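Laundry Room Safety Walk-Through, Nogueira House
Monday, August 9, 2021

Thank you all for your patience while I went poking behind the dryers again. Comments follow each item, and I have tried to keep them short, though anyone who knows me will know how that goes.

1. Lint screens clean — OK
All four were clear. Please keep it up, especially on towel days!

2. Dryer vent hose — NEEDS WORK
The hose on the Pimato dryer has a kink near the wall, and I could feel very little air coming out at the outside flap. Please leave this dryer off until the hose is replaced. 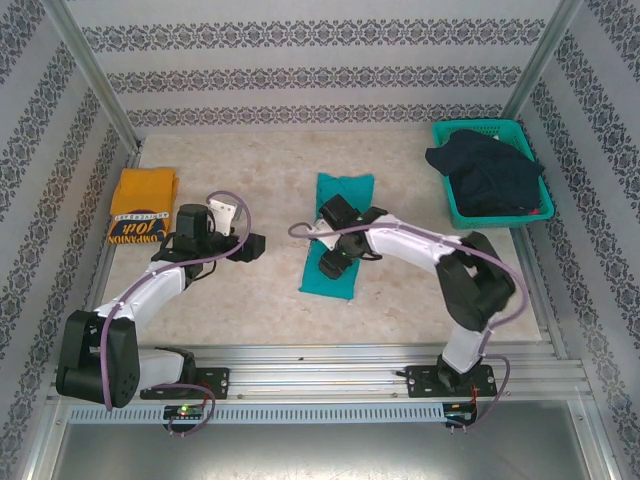 3. Outside vent flap — OK
It opens and closes freely. There was an old nest in it back in June, so have a look now and then.

4. Fire extinguisher — OK
Tag 437, needle in the green, hung where a person can reach it.

5. Detergents and bleach — NEEDS WORK
The Brisidum bleach was on the open shelf again, right beside the ammonia cleaner. They need separate cupboards, please, and the lids on tight.
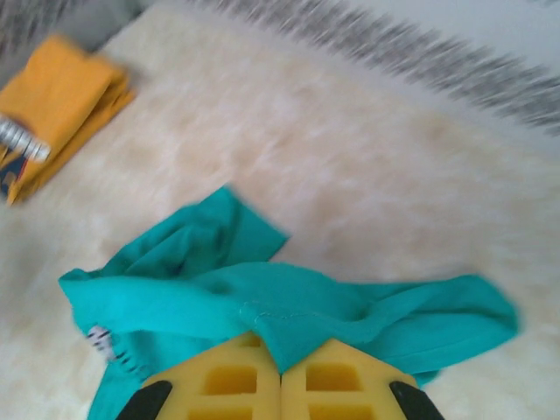
6. Oily or greasy cloths — OK, with a reminder
Kitchen rags with cooking oil on them can heat up by themselves, even after a wash, and a warm pile is the worst place for them. A cloth bunched up like the teal one holds its heat in the folds far longer than one spread flat, so let the dryer finish its cool-down and then lay things out singly — it only takes a minute.

7. Floor and drains — OK
No standing water, and the new mat lies flat.

8. Washer hoses — WATCH
The Skanell washer's cold hose has a small bulge. I've put it down for replacement, and will look again on my next visit.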